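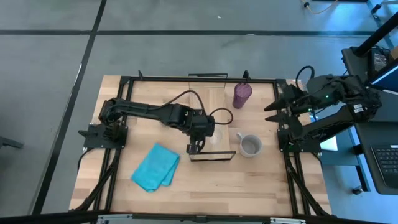
Arts > Stage > Interviews

Asnakech Hailu has been selling the good seats at the Grivetano for long enough to distrust the phrase "good seats." The theater holds 560 people, and when the touring musical Drisulik opens there next month, 80 of them will have paid extra to sit at tables. She drew the first floor plan at home in January. "I moved salt shakers over it until my husband wanted the salt," she says.

The tables were the producer's idea. Marin Halilović brought the show over from Skukholm, where people apparently like to eat herring during the second act. Hailu talked him out of the herring. "He gave in on the fish and dug in on the candles," she says. "Then the fire marshal had a word with him about the candles."

What the table crowd gets for its extra $100 is a drink, a program signed by the cast and a few minutes with the leading lady, Zdenka Matić, after the curtain. Matić has played the lighthouse keeper's widow for five seasons and describes the meet and greet as the hardest scene of the night. "In the show I know what the other person is going to say," she tells me, eating crackers in a dressing room that shares a wall with the boiler. "Out there a man asks if I really cry. I say yes. He looks disappointed and asks for a picture."

Does she really cry? "In Act One, yes. By Act Two I'm thinking about my shoes."

Her shoes deserve the thought. The set slopes toward the orchestra, and Ankica Karagiannis, who conducts, has twice been handed a prop lantern by gravity. She keeps one on her music stand now. "They stopped asking for it back," she says.

I ask Hailu whether the tables will stay once Drisulik packs up. She takes a while over this. The regulars in row F have written letters, one of them quite long, about losing their view to somebody's elbow. "I offered them a table," she says. "They wanted to know if it came with herring."

Drisulik opens at the Grivetano next month. Table tickets are sold at the box office only, and Hailu would like you to bring exact change.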